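Zidport Meruston 6: grasp planning and motion control for one arm or two

426 shares | 30 comments

If you've ever spent a whole arvo nudging waypoints because somebody shifted a mug by a hand's width, Meruston was written with you in mind. It takes the feeds from your wrist and workspace cameras, works out where the everyday bits and pieces are sitting, and plans a grasp your gripper can reach without clobbering the furniture on the way. You keep your own arms, your own cameras and (we're rather firm on this!) your own data.

Version 6 has a new rim grasp module, and we're awfully fond of it. Open cups are a pest from above: the mouth, the inner wall and the base all show up as circles, and older planners would happily go for the wrong one. The module fits the rim first, even when a fingertip is covering part of it, then lines the gripper up so that one finger goes inside and the other stays out.
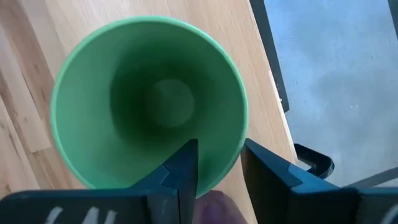 Wrist view of a green cup, with its wall in the gap between the fingertips.

The other big job was the shared workspace planner. Two arms over one table will get in each other's road sooner or later, so Meruston keeps a single model of the whole bench, raised shelves included, and each arm's next move is checked against the other's before anything sets off. Cables get their own padded envelope, which you can fatten up if yours loop out from the joints the way ours do. You can have one arm down low near a cloth and a ball while the other waits up by the shelf, and neither plan has to be written with the other in mind.
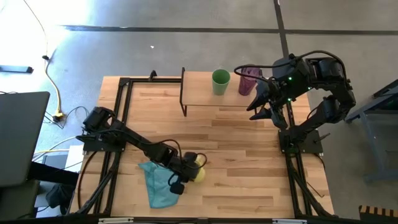
Perception that copes with shiny and see-through things

Mawuli Ametepe and the perception team at our Atstead office rebuilt the segmentation step over the winter, and it now runs at 40 frames a second on the recommended workstation. Soft items such as cloths are handled as a changing surface, so you won't have to pretend your tea towel is a box. There's a live overlay as well, handy when you're trying to work out why a plan was refused. 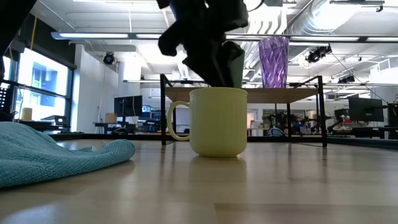

Reflections have their own setting in version 6, and we'd suggest leaving it on for any varnished or polished bench. The filter learns the plane of the table and throws out whatever seems to be sitting underneath it. A pale mug on glossy timber, for instance, has a soft second mug stretching away below its base, and you don't want the gripper colliding with an imaginary one. See-through plastic is a separate slider: for something like the purple tumbler up on the rack, with its faceted sides catching the light, start at the middle of the range and go up slowly, watching the overlay as you go.

Licences are per workstation and cover both arms. The trial runs for 30 days with every module switched on, and our support crew will gladly look over your camera calibration before you begin.

Related items
Jafarzadeh Calibration Toolkit
Meruston Log Viewer
Meruston Cable Envelope Editor
Zidport Support Plan, single workstation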